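The Second Pair of Fingers

By Colleen Desjardins

Heike Wendt had the Rellby gripper on the left arm by nine and went to make tea. When she came back, Andor Bakos was reading the test sheet and frowning at it.

"Who chose the bag?" he said.

"Helmut. It's his wife's."

"It's canvas. It folds wherever it likes."

"He said that was the reason."

They had 30 lifts to do with the Rellby and 30 with the Esora, and then somebody had to decide which one Vogler would buy for the new line. The Esora cost more and came with a better manual. Helmut Janssen had already told the people upstairs that it would be the Esora, and he had told them so in September, before either box was opened.

The first lifts went badly. The arm came down near the handle, closed, and rose with nothing. Andor lowered the approach by a few millimetres. Heike put the bag back and pressed the key again. On lift 11 the fingers took hold by a corner and she stopped the arm where it was so that they could look.
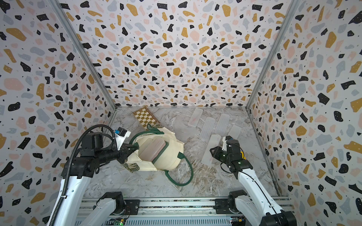
The Rellby on the left arm, lift 11. The plastic panels were for the afternoon.

"It's got the corner," said Andor.

"It's got a lot of the corner."

He knelt to see the fingers better. The strap lay in a loop on the floor and he left it alone. "What does the wrist camera say?"

"It says it can see canvas."

"Helpful."

She wrote it down as a hold. Andor thought it should be a partial, as the bag was only just off the floor. They argued about this until Ute Schmieder came in from the next room and asked if they could argue with the door closed.

"Is that a hold or a partial?" Heike asked her.

Ute looked. "Is it going to drop it?"

"We don't know yet."

"Then lift it and find out."

Heike lifted it. The bag swung a little and stayed where it was. She left it hanging while Andor counted under his breath, and after that neither of them said partial again.

By lunch the Rellby had finished its 30. They changed over to the Esora, which took four screws and an hour, the fourth screw having rolled under the cabinet. Helmut came down while Andor was on the floor with a torch.

"How's the Esora doing?" he asked.

"It isn't on yet," said Heike.

"But how do you think it will do?"

She gave him the Rellby sheet. He read it standing up, then sat and read it a second time.

"This one's a hold?" he said, with his thumb beside lift 11.

"Ask Ute," said Andor from under the cabinet.

Helmut took the sheet upstairs with him. He forgot to ask about the bag, and his wife rang at four to find out when she could have it back.

Posted 31/10/2021

Shared 200 times | 3 comments

trakotville_reader: I have had that exact row about what a partial is. We never settled it.

M. from accounts: So which one did they buy? I need to know.

Pim: Liked Ute. More of her please.

Contact | Copyright Trakotville Stories | Back to top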